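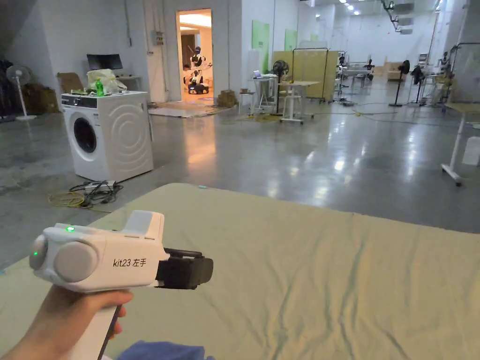 Front-loading washer on the polished concrete floor, with green fabric in the foreground.

About Bralstead Textile Care

Bralstead Textile Care is a contract laundry and fabric assessment company. We process bed linen, mattress covers, patient gowns, table linen and work clothing for small hospitals, residential care homes, hotels and training kitchens. We also test fabrics for buyers who want to know how a sheet or cover will hold up before they order it in quantity.

The company was started by Tâm Nghiêm, who trained as a textile chemist and worked in dye-house quality control. The first contract was for a single care home whose fitted sheets were shrinking at the corners. The cause was an overheated drying stage combined with a loosely finished cotton. The home changed its drying program, kept the sheets, and asked us to take over the washing. It remains a customer.

Contract laundry

Work arrives in sealed bags and is sorted by fiber, color and soil class. Healthcare linen and hospitality linen are kept on separate routes from receiving to dispatch and do not share carts. Each customer has a written wash program that sets water level, detergent dose, temperature, rinse sequence and extraction speed. Programs are changed only on a signed request from the customer or after a failed test.

We currently hold 302 active wash programs. Many differ from each other by a single rinse or a lower extraction speed, but we do not merge them. A blended sheet with an elastic hem and a blended sheet with a plain hem will go through the same wash without trouble and then behave differently in the dryer.

Finished flat goods are folded to the customer's shelf size and bundled. Fitted items are folded on the Doãn table, a waist-height bench with rounded corner posts that was built to our drawings. The bundle label shows the program number, the dispatch batch and the inspector's initials.

Fabric assessment

Assessment is carried out on full-size articles wherever the customer can supply them. Cut swatches are accepted, but they say little about seams, hems, zippers or elastic, and these are the parts that usually fail first.

The standard assessment covers:

Dimensional change in length and width after repeated laundering
Color change and staining of adjacent fabric
Pilling and surface fuzz
Seam slippage and hem distortion
Residual moisture after a fixed drying program
Visible creasing before and after pressing

Pilling is graded with Piler, our in-house method. Specimens are viewed under fixed side lighting and compared with a reference set by two inspectors working separately. If the grades disagree, a fresh specimen is prepared and the first results are set aside. The reference set is replaced each January.

Fudetti is our record system. It stores the wash history, test results and retained specimen location for every article we assess. The archive holds over 400 retained specimens, stored flat and away from daylight. Customers may ask for any of their own specimens to be returned or tested again.

Reports

A report gives measured values, the program used and any departure from it. We do not issue pass or fail statements unless the customer has supplied a limit in writing. Where a result depends on an article's previous history, and that history is unknown, the report says so.

Drafts are sent to the customer before final issue. Corrections to names, article codes and order numbers are made without charge. Measured values are not changed without a retest.

What we do not handle

We do not accept leather, fur, down-filled bedding, articles treated with flammable solvents, or items that require dry cleaning. We do not repair garments, although loose threads are trimmed and missing fasteners are noted on the delivery sheet. Carpets and upholstery should go to a specialist cleaner.

Service area and deliveries

Our delivery routes serve 102 sites. Collection and return are made on the same visit where the site keeps a second set of linen. Sites with only one set are placed on a short-turn route, which carries a surcharge and has a lower weight limit per bag.

Contacting us

For a new laundry contract, please send a list of article types, fiber content from the care labels, and typical weekly weight. For assessment work, send the article description, the quantity available and any limit you need the results compared with. Please do not ship articles until you have received a reference number. Packages without one are held unopened at receiving.

Page revised October 13, 2022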